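How a School Plans for a Robot Helper

Reading level: grades 4 to 6

Buying a robot is a lot like buying a bicycle. The bicycle has a price on the tag, but you also need a helmet, a lock and a place to keep it. Grown-ups who buy equipment for a school or a workshop write all of these things on one sheet of paper before they spend any money. The sheet is called a budget.

This page explains how a budget for a table-setting robot is made. The town library in Kestow made one in April for its after-school room, and its sheet is used on this page.

Step 1. Write down the job

A plan starts with the job. The machine comes later. The Kestow sheet begins with one sentence: "Put a plate, a cup and the utensils on a tray."

A sentence like this is called a requirement. It should be short, and it should be possible to check. "Help with snacks" is a poor requirement, because two people could disagree about whether the robot had done it. A plate is either on the tray or it is not.

Step 2. Decide how many arms

A robot arm is a chain of stiff parts called links. The places where the links bend are called joints. At the end of the chain is a gripper, which does the work of a hand. Many grippers have only two fingers.

One arm costs less than two. It also has to do every part of the job itself, one part after another. With two arms, one can work on the left side of a table while the other works on the right. Each arm needs its own mount, its own cables and its own space to swing its elbow. The Kestow planners chose 2 arms.

Step 3. Measure the room

An arm needs more room than the table it is bolted to. When it folds, its elbow can stick out past the edge. If a wall or a bookshelf is in the way, the arm will hit it.

To plan the space, measure the table first. Then add the distance each elbow can reach on every side. Mark that larger shape on the floor with tape and check that no door opens into it. People should stay outside the marked shape when the arms are switched on.

Step 4. List the small things

The arms are the largest item on the sheet, but there are many other lines. Kestow divided them into 4 groups:

Table and frame: a flat top, metal rails, brackets and clamps.
Computer: a screen, a keyboard and the cables that join them to the arms.
Practice objects: trays, plates, cups and spoons.
Spare parts: gripper fingers, bolts and cable ties.

The practice objects came to $339. That may seem like a lot for dishes. The planners ordered extra sets from a shop called Bepari so that work would not stop when something broke or went missing.

Shape matters when you choose practice objects. A thick handle gives the fingers more to hold than a thin one. A raised rim on a tray helps keep things from sliding off. Color matters too, if the robot uses cameras. An orange handle is easier to find on a pale table than a pale handle would be.

Step 5. Compare offers

A company that wants to sell something sends a quote. A quote is a written price with a list of what is included. Kestow asked for 3 quotes. Two came from firms named Clakari and Undum, and the other came from a local workshop.

The lowest price is not always the lowest cost. One quote may include cables and lessons. Another may leave them out, and then the buyer pays for them later. To compare quotes fairly, draw a table with one row for each item and one column for each seller. If a box is blank, ask the seller what that item would cost and write it in.

The tray job, up close and from farther back: 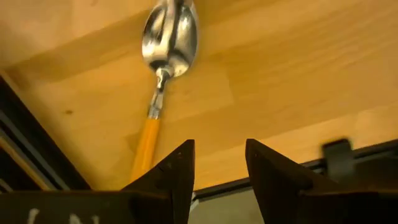
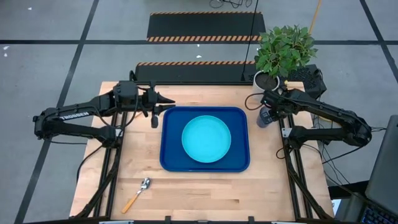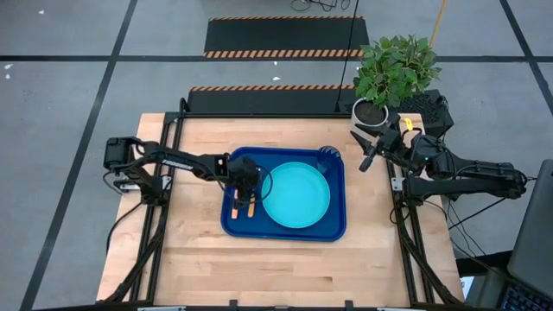 Step 6. Plan for the years after

Some costs come back again and again. These are called running costs. Electricity is one. Replacement parts are another, and so is the time of the person who looks after the machine.

A purchase that happens once is called a one-time cost. Keep the two kinds in separate columns. A school that adds them together may find it has enough money to buy a robot and too little to keep it working.

Words to know

Budget: a plan for spending money.
Gripper: the part of a robot arm that takes hold of things.
Quote: a written price from a seller.
Requirement: a sentence that says what a machine must be able to do.
Running cost: money that must be spent again and again.

Try it yourself

Choose a job at home, such as feeding a pet or watering a plant. Write one requirement for it. Then list every object a robot would need to touch, and put a price next to each one. Ask an adult which of your prices are too low.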